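Urar Robotics Club
Minutes of the members' meeting, July 6, 2019

Present: Catinca Olteanu (chair), Arsalan Magsi, Costel Radu, Bianca Sârbu (minutes)
Apologies: Wellington Bastos

1. Minutes of the last meeting

Agreed, with one correction from Costel. The club borrowed the bench drill from Moldovan and did not buy it. Bianca has changed the file copy.

2. Bin picking project

Arsalan reported on the group's work since the spring. The task is unchanged from the plan: the arm takes mixed household items out of the bin one at a time, with no help from the operator once the run has started. The Rallero competition allows 13 minutes for each run, and teams may not touch the bin in that time.

The group has moved on from single items to mixed ones. Arsalan said hard items with flat sides are the easiest to plan for. Soft items are harder because the software looks for an edge and the shape changes when a finger pushes on it. Cups on their side also need more work. Catinca asked whether the group should practise with the same items every week. Arsalan would like to keep a core set and change the others, so that the program is not tuned to one lot of things.
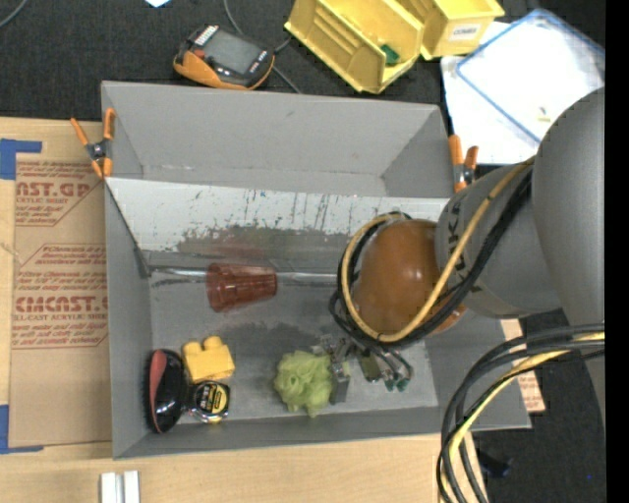 Item 2: the arm at the bin, with the gripper against the green bath pouf. Cup, hairbrush, toy block and tape measure also in the bin.

Costel raised the cables. He would like them tied closer to the arm before the next long session, and offered to do it if someone else can be there to move the arm for him. Bianca will help.

There was some discussion of the clamps on the sides of the bin. Catinca prefers a fixed bracket. Arsalan is happy with clamps for now -- the bin has to come off the table for other classes -- and it was left at that.

Action: Costel and Bianca to tidy the cables.
Action: Arsalan to write up the core set of items and send it round.

3. Rallero entry

Entries close in September. The fee is 50 pounds per team. Agreed to enter one team under the club name. Wellington had sent a note asking to be the second operator, and this was agreed. Catinca will fill in the form.

The rules ask for a short written account of the software. Arsalan has 2 pages so far and wants comments from anyone who has not worked on the code.

Action: Catinca to send the entry form.
Action: all to read Arsalan's draft.

4. Beginners' class

Bianca has 3 new names for the autumn class. Costel asked that beginners do the safety talk before they use the controller, including those who have come from the Clestus course. Agreed.

5. Any other business

The key to the tall cupboard is missing again. Please check pockets and bags.

Next meeting to be fixed by email once Wellington is back.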